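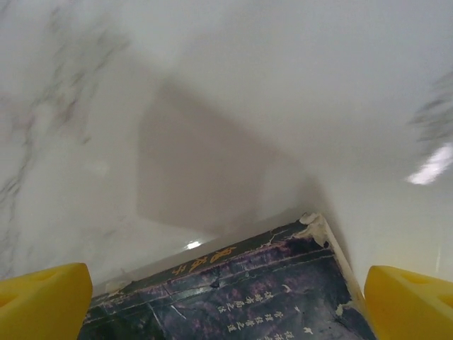

Mon 13 January
Posted by the Brommont bench

Finger care for the book cell – the short list

Wipe the fingers before every shift. Damp cloth, drop of dish soap, then a dry one. No alcohol on the yellow plastic, ours went cloudy last February. Get into the triangle recesses with a cotton swab, red rot dust packs in there.

Old hardcovers – grab on the sound edge. Never a frayed corner. If the board is showing, turn the book by hand first and re-teach the pick.

Opening width: 70 mm for most of the shelf stock. Force at 170 on the Kultden controller, drop it if you see a dent in the cloth. Default is 494 out of the box, way too much for old board.

Polished marble-look top is easy to clean but it glares. Gold lettering too. Move the lamp to the side untill the bright spots are off the book, then redo the white balance. Do it in that order.

Wrist camera: microfiber only. Check the two little screws while your in there – finger tight plus a quarter turn.

Cable – leave a slack loop at the wrist. Jog the last joint both ways and watch it. If it pulls, redo the tie.

Squeak on closing? Dry slide. One dab of the Miston grease, run it open and shut, wipe off the extra. Grease on a book cover does not come out.

Spare fingers are in the Cisneros drawer, bin 208. Swap both sides, never just one. Rehome after.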